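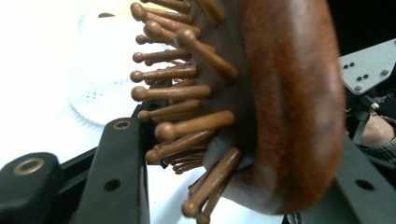

Paddle brush with wooden pins, held between the gripper fingers

Prullham Hand Gripper, Pair

The Prullham pair is a left and a right hand-held gripper for teaching pick-and-place work to robot cells. The operator does the job at a table with the grippers, and the recording is used to train the arm. No programming is needed at the bench.

Murakami uses the pair on its gift packing line in Breltham. Packers there used to place every item by hand for a full shift. Now 2 of them at a time work the teaching table, and the arms take the repeat orders.

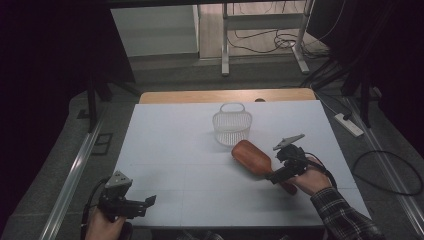 Each packer spends the morning on new items and the afternoon on checking and odd sizes. Murakami kept all 14 people on the line. Wrist complaints are down, but some packers say they miss the talk at the old bench, so teaching sessions are kept short.

The fingers open wide enough for handles, brush heads and small boxes. Squeeze to close, let go to open. New users should allow a morning to get used to the weight.

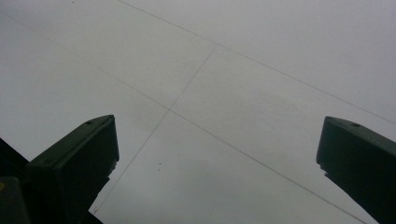
Fingers can be changed with a hex key. Order spares by the pair, as left and right wear at different rates. Cables leave from the back and should be kept clear of the elbows.

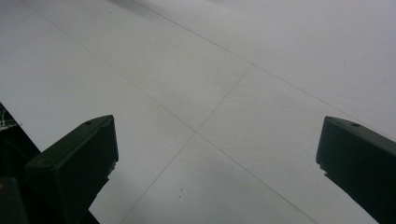
ORDERING AND SUPPORT

Order code: 148
Supplied as: 2 grippers, cables, hex key
Software: Prukenlow recorder, sold separately
Lead time: ask your dealer
Operator training: half a day at your site, on request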